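Forums > Small Automation > Buying and Budgets > Two arms or one for bin sorting?

We use cookies to remember your login and your thread settings. By continuing you agree to this. OK / More

votin_bench
Posted 2/2/19
Dear all, I have to give in a budget for the sorting cell at Votinholm and I would be grateful for your opinion before I sign. We put small cylinders into plastic bins sorted by colour. The test table has two arms already, but for the real cell I must choose: two arms, or one arm with longer reach and the rest of the money for grippers and spare cables. The difference in the offers is 1,038 dollars per month on the lease, so it is not a small thing for us.

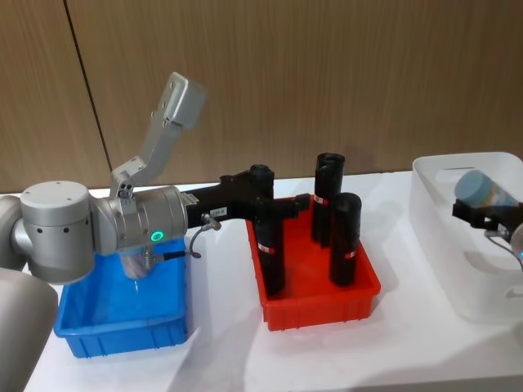 Test table, left arm at the red bin, right arm at the white one.

The bins are the cheapest part and I did not plan them seriously. Is this a mistake?

clematis_shop
Yes, it is a mistake, excuse me for being direct. We bought 260 totes at Clematis before we measured what the gripper needs above the rim. Your black cylinders stand taller than the red bin, so there you have an easy grip. The white bin is deeper. Put the same gripper in there and you must pay for longer fingers or for a different bin. Please write both in the budget.

northbay_retired
I don't agree about the fingers. A bin is a few dollars, a set of fingers plus the programming hours is not. Change the bin. And I would buy one arm. For two years we had a second arm and it was waiting most of the shift.

votin_bench
Thank you both. I add one more from the same table, there you can see better how the right arm comes to the white bin.

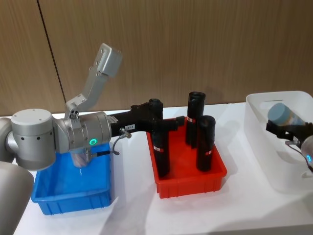
Both grippers holding a part, blue bin at left.

The supplier, Plukholm, wants 1,173 dollars for the finger set. The bin I can change for 66.

clematis_shop
Then the bin, I take back half of what I said. But look also at your cables. On the left gripper the cable hangs in a loop over the blue bin. If the arm must go down into that bin, I would budget for clips or a sleeve, and for one spare cable on each arm.

northbay_retired
Agreed on the cables. Still one arm.

votin_bench
With one arm the reach from the blue bin to the white bin is at the limit in the offer, this is what worries me. I will ask for a lease on the second arm that we can stop in October.

Comments (3)

bragança_lab: Ask if the lease price includes the controller. In our offer it was a separate line and we saw it too late.

quietwelder: I vote for two arms. If one is in service you can at least do half the work.

northbay_retired: Half the work for almost double the money. But good luck with the budget, and please write here what they answer about October.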